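2021-02-27

Sixth day with the Nanora kit. Paper again, both arms, back table left as it was. Terden wants a yes or no on the paper handling package before the loan runs out, and so far I only have notes on the parts that are easy to measure.

Setup is quicker now. Arm homing, gripper check, camera check, then the teleop session from the laptop. The wrist camera dropped out once during the camera check and came back after I reseated the connector. Logged it. The manual gives 2000 hours for that connector, so I am putting it down to my own handling for now.
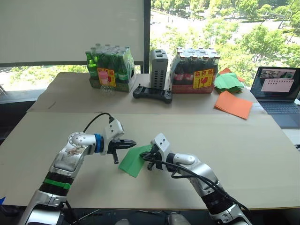

The stock finger profile is the main open question. Nanora sells it as general purpose, and for boxes I have no complaint. For single sheets the tips are blunt, so pickup depends on getting a corner up off the cardboard first. I lowered the closing speed from 700 to 400 in the gripper menu (the units are not stated anywhere) and kept the force at default. Approach angle seems to matter more than either. Steeper is better, up to the point where the wrist starts complaining about its joint limit.
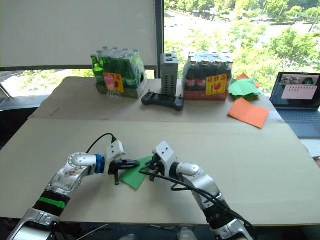

Green sheet on the near table, both grippers at work.

Symonenko quoted us for the soft tip option in February. The price is fair but it adds a separate controller, and I don't want another box on the bench. Pullwood has plain rubber pads that glue on. Cheaper, ugly, probably fine – I would try those first.

Read through the service terms over lunch. Remote support is included, replacement fingers are not. Calibration visits are billed by the half day plus travel. Sent Terden a question on whether the fingers count as wear parts.
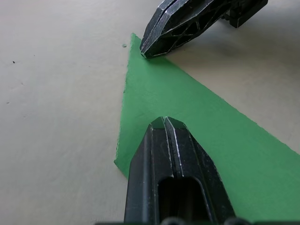

Stock fingers and the sheet, wrist view.

Exported the logs before shutting down. The export tool still writes the left and right arm to separate files with different clock offsets, so I have to line them up by hand. It took some 6 minutes per run. Reported it through the support form, with the firmware version and two short logs attached.

Next: same sheets, pads on the right gripper only, speed left at 400.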